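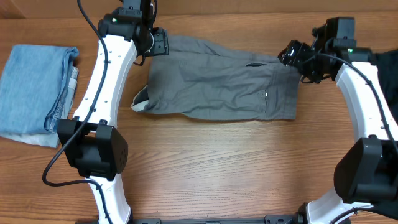

Umska is a set of recordings of two-arm garment folding, made at the Jorncombe laundry to find out how much of the folding table's work can be handed over. Management calls it a relief for staff. I would read the files before repeating that. Trousers are the bulk of it, and they are slow going: with grey cotton pairs like the one under the right gripper, wrinkled through the middle and one hem turned up at the left end, a person gives the cloth a shake and moves on. The arms have no shake.

Contents
60 episodes, one garment each. Jeans, cotton trousers, a few dark tops. No sheets, although sheets are what the laundry mostly folds.
Each episode has head camera video, joint positions for both arms and a plain text note from the operator.

How it was recorded
Four folders from the day shift drove the arms by hand control, in turns. They had 40 minutes of training each. Tarmo Siliņa wrote the labels and has folded at Jorncombe for six years, so "good fold" means a fold he would send out.

What it changes for staff
Less reaching, more watching. Two of the four said their shoulders felt better and their eyes felt worse. The driving was paid at the folding rate — a point Giannakopoulos, who supplied the control software, left out of their summary. Nothing has been agreed about hours once recording stops.

Known problems
Failed folds from February were deleted before anyone asked for them, so the success rate in this set is too high. Please don't quote it.
Operator notes are missing for 6 episodes.
Labels marked "ok?" are Tarmo's and should be left as they are.

Use
Free for research. Ask before using it to set work targets. The Narnovton site did not ask.

Last changed Apr 12, 2026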